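Histwood en mayo: una mañana de feria entre tazas, lana y vidrio

Llevaba tres primaveras diciendo que iba a ir a la feria de Histwood y por fin este año me levanté temprano, metí dos bolsas de tela en la mochila (ilusa, tenía que haber llevado cuatro) y me subí al autobús. Es la feria de artesanía y diseño hecho cerca de casa, en la antigua nave de los tintes, con puestos dentro y fuera y un olor a café y a cera de abeja que te recibe desde la esquina.
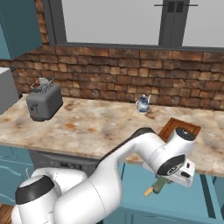
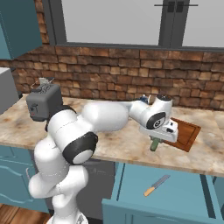
Tiempo de lectura: 4 minutos

Fui el domingo, que es el día grande. Abrían a las diez y a las diez y cinco ya había cola para el puesto de cerámica de la entrada, así que hice lo que hago siempre: me fui directa al fondo y empecé por el final. Os lo recomiendo muchísimo, porque la gente se queda atascada en los primeros pasillos y al fondo puedes charlar con calma.

Lo primero que me encontré fue Nyanda, un taller de punto que hace animales tejidos a escala casi humana. Había una garza, un zorro enroscado y una especie de tortuga de lana gruesa que me habría llevado a casa si tuviera dónde ponerla. La lana la compran sin teñir y la tiñen ellas con cáscara de cebolla, nogal y granza. El rojo de la granza en persona es una maravilla, en el móvil sale siempre marrón y triste. Compré un broche con forma de polilla y ya lo llevo puesto mientras escribo.

Justo enfrente estaba Aino Riihimäki con sus tazas. La conocía de verla por internet, pero no me había dado cuenta de lo finas que son las piezas. Trabaja con porcelana y deja la base sin esmaltar, áspera, y el resto tan liso que da gusto pasarle el dedo. Le pregunté por el asa, que tiene una curva rara, un poco hacia abajo, y me contó que estuvo un invierno entero cambiándola porque su madre tiene artritis y no podía coger bien las de antes. «Hice 1.438 tazas con el asa mala», me dijo muerta de risa, «y las vendí todas». Me llevé dos, una gris y otra de un verde muy pálido.

Estuvimos un buen rato hablando de hornos. Yo hice un curso de torno hace años y se me daba fatal, pero me quedó la manía de preguntar. Ella cuece en un horno eléctrico pequeño que comparte con otra ceramista, por turnos, y las semanas antes de la feria no duerme casi ninguna de las dos. Se le rompió una hornada completa en abril y por eso no traía platos este año. ¡Yo iba a por los platos! Habrá que volver.

A media mañana salí al patio a desayunar por segunda vez. Había un carrito con bollos de cardamomo (buenísimos, un poco caros) y una mesa larga donde te sentabas con quien te tocara. Me tocó con una familia que venía a por juguetes y gracias a ellos descubrí Wedinier, que se me habría pasado porque está en un rincón detrás de la escalera. Son juguetes de madera de abedul, pintados a mano: barquitos, una orquesta de escarabajos, una noria que gira con manivela. Tenían 9 modelos en la mesa y dejaban que los niños los toquetearan todos, cosa que se agradece. La noria cuesta lo suyo. Los escarabajos van sueltos y son mucho más asequibles, me llevé el del tambor para mi sobrino y el de la trompeta para mí.

El taller de vidrio fue lo mejor del día. Vilho Räsänen sopla en directo en la parte cubierta del patio, con un horno portátil que mete un calor tremendo. Las demostraciones son cada hora y conviene llegar un poco antes porque solo hay dos bancos. Hizo un jarrón azul con una burbuja dentro y lo fue explicando todo, con mucha paciencia, incluso a un señor que le preguntó tres veces lo mismo. Luego, en su puesto, tiene unas bandejitas hechas con los recortes, y son mi descubrimiento de la feria: cada una sale de un color porque se funde lo que haya sobrado esa semana.

También pasé por Istix, que hace pendientes de latón y esmalte. Me gustaron mucho los dibujos, algo menos los cierres, que me parecieron flojitos. Se lo comenté y me dijeron que te los cambian por otros de rosca si los pides, así que preguntad.

Cosas prácticas, por si vais el año que viene. La entrada es gratis, pero las visitas guiadas hay que reservarlas. En muchos puestos solo cogían efectivo por la mañana porque la cobertura dentro de la nave es horrorosa. Los baños están al otro lado del patio. Y si queréis envolver algo delicado, llevad un jersey viejo: yo envolví las tazas de Aino en el mío y llegaron perfectas.

A la salida te daban una papeleta para votar el puesto favorito. Dudé entre el vidrio y la tortuga de lana hasta que la chica de la urna me miró con cara de querer cerrar. Voté por la tortuga.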